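From: Duyên Ung
To: Flindale workshop list
Date: June 27, 2021
Subject: Re: Lights and shelving

Gearóid Sheehan wrote:

> Has anyone looked at the lighting over the blue steel yet? I remember it being pretty dim back in May, and Mervin wants to know if we still need to put money aside for it. Also, is the slatted wood unit staying where it is? I could use the dividers for my offcuts.

Hi Gearóid, hi all,

Yes, and I love it! There are white tubes up among the blue beams now, at different heights and one of them on a slant, and it makes such a difference to work under them. I sat down with a box of tiny screws last night and didn't once reach for my flashlight. So Mervin can keep his $500 - or spend it on hooks, please, we never have enough hooks.

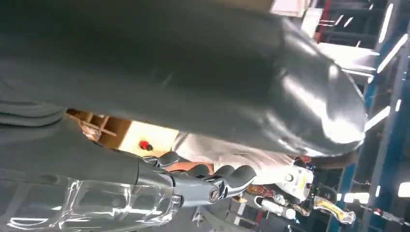 *Wood unit on the left with the red knob, tubes and blue steel on the right.*

As for the wood unit, I'd vote to leave it exactly where it is. It gets a nice warm light from above, and the thin slats make it so easy to find things (I have wanted something like it at home for years). Gearóid, you're welcome to the lower dividers for your offcuts. Chiến has asked for the top ones for sandpaper, 80 grit and up, so maybe the two of you can sort out labels?

I'd also like to keep the grey floor on that side clear of boxes. I have three of my own to take home, the ones marked Derard, and I'll get them this week.

Who has the label maker?

Duyên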